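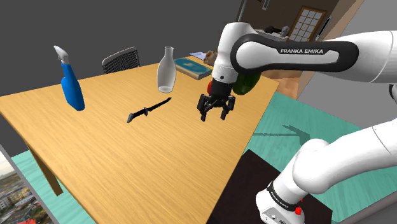

Fig. 1. Franka arm and table in the simulator, with book, knife and bottles.

Search this site Enter keywords

Milcombe Workshop Student Project Report
2025-05-14

Our project, Fandidier, is a tabletop pick-and-place build for the shared workshop at Stostimbridge. Before bolting anything to the real bench we modeled it in simulation. I wrote the grasp planner and the table setup.

The first planner closed the fingers too early on narrow items. I changed the approach height and ran 375 trials in August. Most of the remaining failures came from the knife, which lies flat. Objects placed with a gap under them also need their start heights fixed.

The wrist view is used for the last part of each approach.

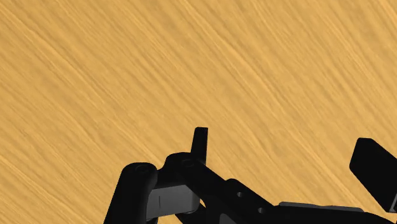
Why use a parallel gripper for this build?
It has one motion to control, and that kept the planner short enough for us to finish.

Next step: repeat the trials with two grasp speeds.

3 comments

avcı_bench: Did you try a slower close on the knife?

mk5: Please post the planner settings.

avcı_bench: Start heights got me too.

Shares: 5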